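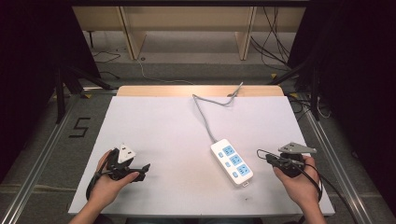
3.2 Outlet layout and plug insertion

Individually switched power strips differ mainly in socket spacing. The strip in Figure 4 has three outlets in a line, with one switch button beside each. It lies at an angle on a white board, and the three-pin plug is held upright. Hagedorn's earlier bench notes treat pin alignment and switch access separately; we consider them together. Cord slack is left free, so the strip may shift under load.

Figure 4. Three-outlet strip with individual switches, and plug.

5 shares | 17 comments

Contact | © Prendergast | Back to top

Related items
Cord routing on work surfaces (Pasichnyk)
Switch placement in household strips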